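Pinza manual Clumine 52: equipo de mano para grabar tareas domésticas

Conville · Catálogo de equipos · Manipulación y captura

Referencia: CL-52
Ficha revisada: 2018-04-02
Disponibilidad: bajo pedido

Si estás montando el presupuesto de un proyecto de manipulación y todavía no tienes claro si empezar por el brazo o por los datos, ¡echa un vistazo a esta pinza! La Clumine 52 se lleva en la mano, se abre y se cierra con los dedos y graba lo mismo que después verá el robot. La hemos tenido en el taller desde marzo y nos cuesta devolverla a la estantería. Doblar ropa, recoger cubiertos, abrir cajones, hacer una cama... se aprende a manejar en una mañana y enseguida apetece probarla con otra cosa.

Qué incluye el equipo

Cuerpo de la pinza con dos mordazas articuladas
Un par de almohadillas azules de superficie moleteada, ya montadas
Soporte para cámara gran angular (la cámara va aparte)
Llave para los tornillos de la carcasa
Bolsa de transporte acolchada

Características

Peso sin cámara: 261 g
Almohadillas intercambiables sin desmontar la mordaza
Compatible con el adaptador de muñeca Drulska, para montar las mismas mordazas en el brazo
Color: negro

Lo que más nos gusta

Las almohadillas, sin duda. El dibujo en rombos agarra muy bien los tejidos resbaladizos, que son los que dan guerra (forros, nailon, fundas satinadas), y con prendas gruesas basta con apretar un poco más. También nos encanta que las mordazas sean las mismas en la mano y en el brazo: lo que practica la persona tiene la misma geometría que lo que ejecutará la máquina, y eso ahorra muchas discusiones cuando llega el momento de pasar de un lado al otro.

El peso merece mención aparte. Una sesión larga con una pinza pesada termina en la muñeca, y con esta se puede trabajar un buen rato antes de pedir relevo. Aun así, para jornadas completas recomendamos dos unidades y turnos.

Cómo calcular cuántas necesitas

Para una sola tarea, con un objeto y pocas variantes, una unidad da de sobra. Si el plan es reunir alrededor de 1,000 demostraciones en varias viviendas, cuenta con tres pinzas: dos en uso y una de repuesto. Reserva en el presupuesto una partida para almohadillas, que son la pieza de desgaste, y otra para tarjetas de memoria. Es la que casi todo el mundo se deja fuera de la primera hoja de cálculo.

El brazo puede esperar a la segunda fase. Si ya sabes que será un Bisgaard, pide el adaptador Drulska en el mismo envío; el plazo de fabricación es de 13 días laborables y conviene tenerlo en casa antes de que llegue el brazo.

Planificar la ropa y los espacios

Merece la pena comprar o reunir las prendas con el mismo cuidado que el equipo. Una chaqueta acolchada, una toalla y una camisa se comportan de formas muy distintas, y un buen lote inicial debería tener las tres cosas. Lo mismo vale para las superficies: mesa, sofá y cama, con telas lisas y estampadas. Los dormitorios de verdad son estupendos para esto, con sus mantas de forro polar, sus flores y sus cortinas.
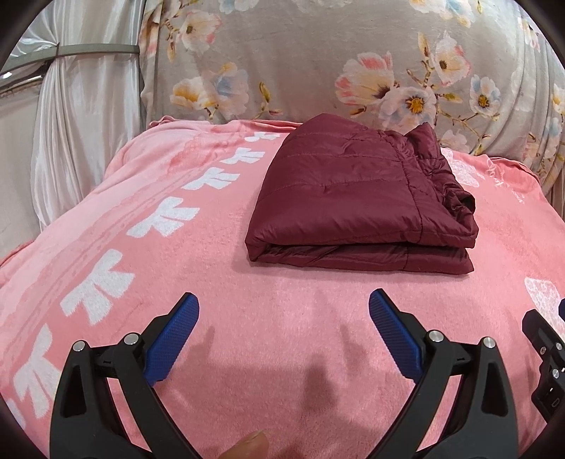
Repuestos y accesorios

Almohadillas moleteadas azules, par
Juego de pasadores para las articulaciones
Adaptador de muñeca Drulska para brazo Bisgaard
Segunda bolsa de transporte

Pedidos y presupuestos

Preparamos presupuestos por fases, con las pinzas en la primera y el brazo y los adaptadores en la segunda, para que puedas presentarlos por separado. Cuéntanos qué tarea quieres grabar, en cuántos espacios y con cuántas personas, y te enviaremos una propuesta con los repuestos ya calculados. Para centros educativos hay préstamo de una unidad de prueba, con el envío de ida a nuestro cargo.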